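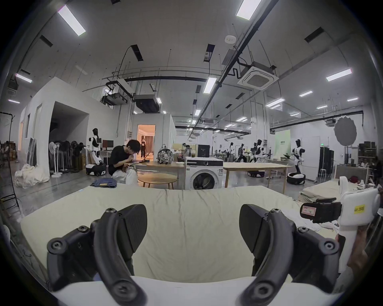 Skekier: cloth tracking and grasp planning on the table bench

Gallery and software notes, updated 5 Jun 2026. Text by Sunil Paul, planner sections by Brenda Goodall.

Skekier is the software stack used at Skunidell for flat and folded textiles. It takes the wrist view from a gripper, segments the cloth, estimates where the layers are and hands a ranked set of grasp candidates to the planner. The same code runs on hand-held gripper recordings and on the wheeled robots. The entries on this page cover the hand-held view, where both fingertips are always in the picture and the background is whatever the building has in it.

Finger mask

The two fingers are black, curved and nearly symmetric, and they cover a large part of the lower image. Skekier masks them before segmentation. The mask is computed from the finger model and the current opening width, then dilated by 4 pixels. A fixed mask was used until December and was dropped after it began removing cloth edges at wide openings. The pale base under the fingers is masked separately because its brightness is close to that of the sheet.

Cream on white

Pale cloth in front of pale housing is the hardest boundary in the set. Color alone gives a ragged contour at the bottom of the image. Dindar, the segmentation module, combines color with local shading and uses wrinkle direction as a weak prior. Rumpled cloth is easier than flat cloth under this scheme; a smooth sheet gives it little to work with and the contour drifts toward the gripper.

Background rejection

Everything past the far edge of the table is discarded once the table plane has been fitted. People seated behind the table, fans, appliances, other robots and lit doorways all fall outside the volume. The fit uses depth where depth exists and visual tracking where it does not. Ceiling light panels are kept for the pose tracker. They have sharp corners, they do not move, and they are visible from most poses the operator uses.

One known fault: a hand or forearm that crosses the table plane is sometimes assigned to the cloth for a few updates. The tracker recovers when the arm leaves. Setting reject_skin to strict shortens the episode and costs some recall on brown and tan fabrics.

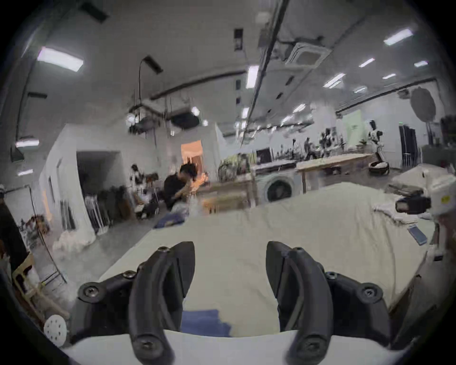

Fingers open, folded blue cloth between them on the cream sheet. Phone face up to the right.

Two labels matter in this view: the support cloth and the target. Dindar reports both as textile, and the planner has to know which one it may pick up. Skekier resolves this with a containment test. A region that surrounds another region and lies on the fitted plane is marked as support and removed from the candidate list. The test fails when the target hangs over the edge of the support. In that case both stay in the list and the operator has to choose.

Rigid objects on the sheet, such as the phone, go into the collision map as flat boxes with a margin of 21 mm. The margin is deliberately large. Pulling cloth moves whatever is resting on it, and the planner has no model for that motion. A crumpled bundle gets a height field in place of a box and is treated as an obstacle until it is selected.

Grasp candidates

Brenda Goodall rewrote the candidate generator this spring. It samples 100 grasps along detected folds and outer edges, scores them, and passes on the best 2 that differ in approach direction. Scoring terms are layer confidence, distance to the nearest collision box, finger clearance at the table and wrist rotation from the current pose. Layer confidence dominates. A clean approach to the wrong layer is of no use.

The planner itself is Atanasov, unchanged apart from the interface. It gets a pose, an opening width and a contact flag. When the first candidate is infeasible it tries the second from the same start state, then asks for a new view. It does not resample on its own. Earlier builds did, and the logs became very hard to read.

Replay tool

skekier-replay steps through a recording with the finger mask, textile regions and collision map drawn over the image. Useful switches:

--no-mask shows the raw segmentation, fingers included
--support draws the containment result
--hold keeps the last valid table plane when the fit is lost

Open items

Layer estimation on dark denim is poor. Seams are detected as folds, and candidates cluster there.

Two cloths of similar color are merged when they touch. Splitting by texture is under test in Dindar and is off by default.

The timestamp offset between the opening width and the image is still set by hand in the config file. Sunil Paul has the branch that estimates it from fingertip motion.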